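두르놀루라 생활관리 안내
니트 및 겨울 의류의 세탁과 보관 요령

본 안내문은 두르놀루라 공동주택 입주 세대의 의류 관리에 도움을 드리고자 생활지원실에서 작성하였습니다. 세탁 전 반드시 의류 안쪽의 취급 표시를 확인하시고, 표시 내용이 본 안내와 다를 경우 표시 내용을 우선하여 주시기 바랍니다.

1. 세탁 전 점검
주머니의 내용물을 비우고 단추는 풀어 두며, 지퍼는 끝까지 올립니다. 소매 끝과 목둘레는 오염이 집중되는 부위이므로 중성세제를 묻힌 면포로 먼저 두드려 줍니다. 문지르면 보풀이 생기기 쉽습니다. 올이 풀린 곳이 있으면 세탁 전에 안쪽으로 당겨 매듭을 지어 두십시오. 겉으로 나온 실은 자르지 않습니다.

2. 손세탁
물 온도는 30도 이하로 맞추고 세제를 완전히 푼 다음 의류를 넣습니다. 뒤집어 접은 상태로 가볍게 눌러 빨며, 담가 두는 시간은 5분을 넘기지 않습니다. 헹굼물도 같은 온도로 준비합니다. 모 섬유는 급격한 온도 변화에 수축할 수 있습니다. 비틀어 짜는 것은 피하고, 마른 수건 사이에 넣고 말아서 물기를 제거합니다.

3. 세탁기 사용
울 코스가 있는 기종에 한하여 세탁망에 한 벌씩 넣어 사용합니다. 지하 공용 세탁실의 기기는 울 코스에서 40분이 소요되며, 탈수 강도는 '약'으로 설정하여 주십시오. 청바지나 수건과 함께 세탁하지 마시기 바랍니다. 공용 세탁실 이용 시간은 오후 10시까지입니다.
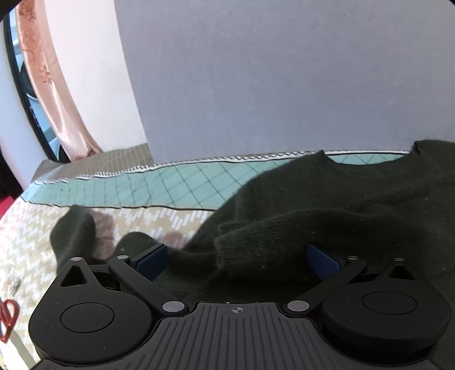

4. 건조
니트류는 옷걸이에 걸지 않고 평평한 건조망 위에 펼쳐 말립니다. 어깨선과 옆선을 손으로 가지런히 잡아 원래 치수에 맞추고, 소매는 몸판 옆에 나란히 놓습니다. 직사광선과 난방기구 가까운 곳은 피합니다. 한쪽 면이 마르면 뒤집어 주시고, 두꺼운 시보리 부분은 속까지 말랐는지 따로 확인하십시오. 건조기 사용은 권장하지 않습니다.

5. 보풀 및 냄새 관리
보풀은 손으로 뜯지 말고 보풀 제거기를 옷감에 가볍게 대어 한 방향으로 움직입니다. 털이 긴 소재는 부드러운 의류용 솔로 결을 따라 빗어 주는 정도가 적당합니다. 음식 냄새가 밴 옷은 통풍이 되는 그늘에 하룻밤 펼쳐 둔 뒤 수납합니다. 탈취제를 사용할 때에는 안쪽 솔기에 먼저 시험하여 얼룩 여부를 살핍니다.

6. 접기와 수납
등판이 위로 오도록 놓고 양 소매를 안쪽으로 접은 뒤 몸판을 세 번에 나누어 접습니다. 무거운 옷을 아래에, 가벼운 옷을 위에 두며 수납함은 가득 채우지 않습니다. 세대별 지하 보관함의 선반 폭은 100cm이므로 폭 40cm 수납함을 두 개까지 나란히 놓을 수 있습니다. 방충제는 옷에 직접 닿지 않도록 종이에 싸서 맨 위에 올려 두고, 종류가 다른 방충제를 섞어 쓰지 마십시오.

7. 계절별 점검
5월에는 겨울 의류를 모두 꺼내어 오염과 좀 피해를 확인한 후 세탁하여 보관합니다. 장마철에는 맑은 날을 택하여 수납함의 뚜껑을 열어 환기하고, 제습제에 물이 찬 경우 즉시 교체합니다. 보관함 바닥에 습기가 느껴지면 내용물을 옮긴 뒤 생활지원실로 알려 주십시오.

8. 의류 수거 안내
더 이상 착용하지 않는 의류는 세탁 후 완전히 건조하여 13번 보관함 옆 수거대에 넣어 주시기 바랍니다. 젖은 옷, 솜이불, 베개는 수거 대상에서 제외됩니다.

문의: 두르놀루라 생활지원실 (관리동 1층)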